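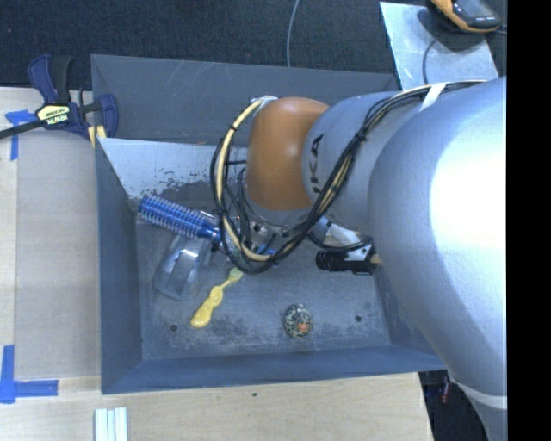
I spent most of Friday evening on the metal bin. It's the gray open-topped one, and the floor of it has collected years of scratches and dark scuffs, mostly near the front. The sloping panel under the back wall is worse — the lower edge has gone dark and flaky.

First I tried dish soap and a nylon brush. That took off the grease and nothing else. Then I bought a can of metal polish at Evgate and did a small patch in one corner. It looked better, but at that rate I'd be there until January.

Maiara Sampaio told me to sand it with 100 grit, then go up in steps to 2000. I have the 100 and no patience for the rest. I'll take the flaky edge down by hand, wipe it with mineral spirits and leave the floor alone. It's a bin.

Still need to order felt for under it, before the pale table ends up scratched too.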